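The night my robot went through the worktop

Oct 13, 2026. Filed under: Simulation, Things That Broke

I promised in May that I'd write up the kitchen project once it was behaving itself. It isn't behaving itself, so you're getting this post instead!

Quick catch-up if you're new. I've been teaching a simulated two-armed robot to tidy a simulated kitchen, in my evenings, on a desktop that doubles as a heater. The simulator is Betodura, the robot model comes from a pack called Trotus, and the bit in the middle that decides where the arms should go is my own code, which I named Ledier for reasons that made sense at one in the morning. The job is simple enough to say out loud. Look at the counter, pick something up, put it somewhere sensible, don't hit anything on the way.

It's the last part that went wrong.

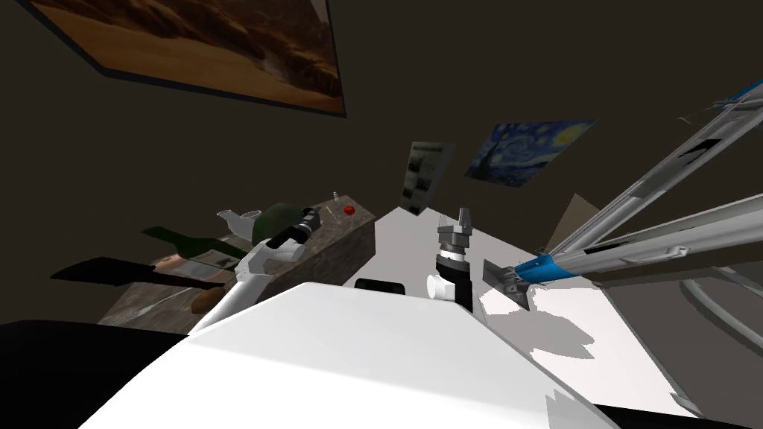 I'd left it running a batch of 31 attempts while I made tea (real tea, real kitchen), and when I came back the log was full of passes. Lovely. I nearly shut the lid and went to bed. Then I played a couple of them back for the fun of it and watched an arm sink into the counter up to the wrist, wander along inside the stone, and come up again next to the thing it was meant to fetch. No contact warning, no stop, nothing. As far as Ledier was concerned that was a perfectly good route, and a nice short one too.

So I went through the lot. Of those 31 attempts, 9 had part of the robot passing through something solid. Seven of the nine were marked as successes, which is the number that made me put the biscuits down.

The cause took me two evenings to find and it's a bit embarrassing. Every object in the simulator has two shapes, the one you see and the one the physics bumps into. When I swapped the plain grey worktop for the stone one (vanity, pure vanity) the new look came in at the right size but the bumping shape stayed where the old counter used to be, 16 centimetres further back. The front of the counter was basically a ghost. You could see it, the cameras could see it, and the arms could sail straight into it.

And I had a check for this! I wrote one back in May. It compares the two shapes for every object on a list, and the list is typed in by hand, and I never added the new worktop to it. I'd love to blame Betodura but it did what I told it to.

The knife is what bothers me most. I put one in because a kitchen without a knife is a silly kitchen, and I gave it a rule: no arm moves quickly near the blade. The rule gets its distances from the same bumping shapes, so anything hanging off a misplaced counter is going to be worked out wrong too. I don't have a real arm and I'm not planning to get one, but people do copy bits of my code, and a rule that quietly looks in the wrong place is worse than having no rule, I think. At least with no rule you stand well back. 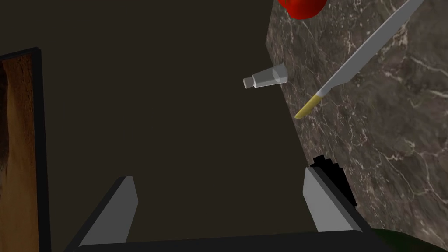 Knife, bottle and something red, seen over the gripper's two fingers.

What I've changed so far: the check now walks through everything in the room by itself, so there's no list for me to forget. Any overlap between the robot and a visible surface fails the attempt straight away, even if the object ends up in the right place. I've also thrown out all the old results, including the ones I showed off in the last post – sorry about that, please don't quote them.

A reader asked whether Chu, the little add-on I use for replays, would have caught this on its own. It might have done if I'd had the overlap view switched on. I'd turned it off to make the playback smoother.

The new batch is running now and it's failing loads, mostly with the left arm, which seems to have learned the shortcut and doesn't want to give it up. I'll retrain that side from scratch and post the numbers when I've watched every replay myself. If you're using the worktop file from my downloads page, delete it and grab the new one.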